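Mantener también es programar

En la célula de Cetent, el brazo trabaja sobre una balda de madera con latas de conserva. Se habla mucho de su software y poco de los cables que rodean la muñeca. Sostengo que el presupuesto debería invertir ese orden.

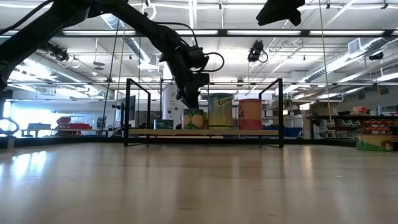

La pinza sobre la balda de latas, en la célula de Cetent.

Una revisión cada 600 horas resulta insuficiente. Pollau propone inspeccionar el cableado cada 90 – cifra prudente – y anotar toda holgura de la pinza. La medida exige dos técnicos formados y más de cinco minutos de parada. Conviene aprobarla antes de diciembre.

2 comentarios · 5 veces compartido
© Echeverri · Contacto · Volver arriba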